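We use cookies to remember your settings. By continuing to browse you accept our cookie policy. Accept | Manage

Dry Goods Portioning, Second Progress Report
Prepared for the Edari small grants desk
Thursday, April 7, 2016

You asked for a plain account of whether weighing beans by the bowl is worth paying for through June. My view so far is that it might be, for one of our two sites, and that the case for the other is thin. I'd hold the second payment until the Srithong numbers are in.

The proposal said that filling to a set weight would cut the shortfall complaints from the Bambridge pantry. Before the grant, portions were scooped by eye into bags and sent out. I never saw good evidence that the scooping was the problem. The complaint log has 32 entries for the winter, and a fair share of them are about torn bags or late delivery, which no scale will fix. The proposal didn't separate these out. I have now, and the pile about short weight is smaller than we told you.

The method is as simple as the proposal promised. A bowl goes on a kitchen scale, the beans go into the bowl, and the remainder stays in a clear plastic container next to it. The small red beans were chosen for the trial because they pour well. That worries me a little. Split peas and oats make up most of what Bambridge sends out, and oats don't pour well at all.

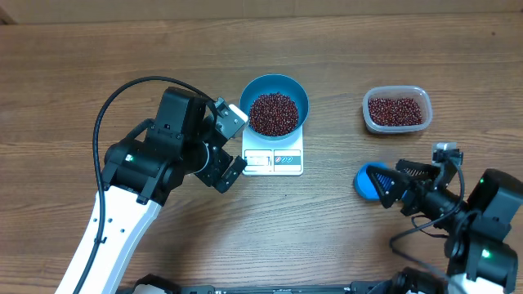
Surachet Jitpraphai read a draft of this section and objected that I was being unfair to the beans. His point was that a heaped bowl is the hardest thing to judge by eye, so if the weights hold for a heaped bowl they ought to hold for anything flatter. He also wants it noted that the target of 362 grams was set by the pantry and not by him. I have noted it. I still think oats should have gone first.

On results, we have 60 weighed portions from Bambridge with a written record for each. They are closer to target than the scooped ones, as you would expect when somebody is reading a display. What the record doesn't show is how long each one took. The sheet has a column for time and it was left blank for the first week, then filled in with round numbers that I don't trust. I've asked for the sheet to be redone with start and finish times.

There is also the matter of the bowl itself. The empty bowl has to be zeroed out before anything goes in, and if that step gets skipped the whole portion is short by the weight of the bowl. A mistake like that is worse than anything the scoop ever did. The Flutach instruction card mentions it in its last line, in small type. I would move it to the top and print the card again before any more people are trained. 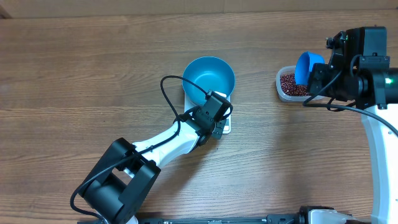

Does every portion need the bowl zeroed again, or only the first of the day? Every portion, until we have a record showing that the reading comes back to zero each time the bowl is emptied and put back.

Spending is under budget, mainly because the training sessions at Srithong haven't happened. Please don't read that as a saving. The money is still committed and the sessions are still needed.

For the next period I'd ask for three changes. Run oats and split peas at Bambridge before buying any more scales. Keep scooping a few bags by eye alongside the weighed ones, so there is something to compare against. And count only short weight complaints as short weight complaints.

If the June figures look like these ones, with honest times attached, I'll support carrying on at Bambridge. I can't say the same for Srithong on what I have.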